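3.2 Length of stay and return after adoption

Records were taken from two rehoming centres, Clodordale and Brarkbridge, both of which accept adult cats and neither of which turns animals away on grounds of age. Cats under six months were left out, as were cats held for a court case or reclaimed by an owner. This left 79 cats, of which 48 were housed at Clodordale and the rest at Brarkbridge. Each cat was followed from the day it was cleared by the vet until the day it left, and the new household was telephoned once after six weeks.

The two centres house their cats differently. Clodordale uses single pens with a raised shelf and a hiding box. Brarkbridge keeps cats that arrived together in shared rooms and moves single cats into pens of the same pattern as those at Clodordale. We did not try to match the two groups, and the figures for each centre are therefore given separately in the appendix.

Staff scored each cat every morning before feeding, using the Dolel sheet. The sheet has 10 items, among them whether the cat is in its hiding box, whether it comes to the front of the pen when a person stands there, and whether food from the night before has been eaten. Scoring was done by whoever was on the early shift. Where two people scored the same cat on the same morning, the first sheet was kept.

Cats that came to the front of the pen in their first week tended to leave sooner than those that stayed in the box. Coat colour made little difference once age was allowed for. Older cats waited longer at both centres, and cats on daily medicine waited longest of all. In the follow-up calls, 6 cats were reported as returned or passed to another home. The reasons given were trouble with a resident cat, a change of housing, and soiling in the house. 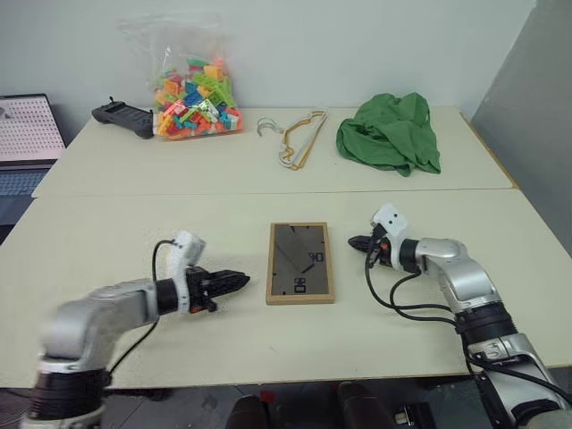

Figure 2. Tabletop with two arms and grippers.

Calls were answered less often by households in the Akanda district, where many adopters had given only a work number. A missing call was not treated as a return. It is possible that some cats in this group had been given up elsewhere, and the return figure should be read as a lower limit. From April onwards the centres asked for a second number on the adoption form, and the share of calls answered rose at both sites.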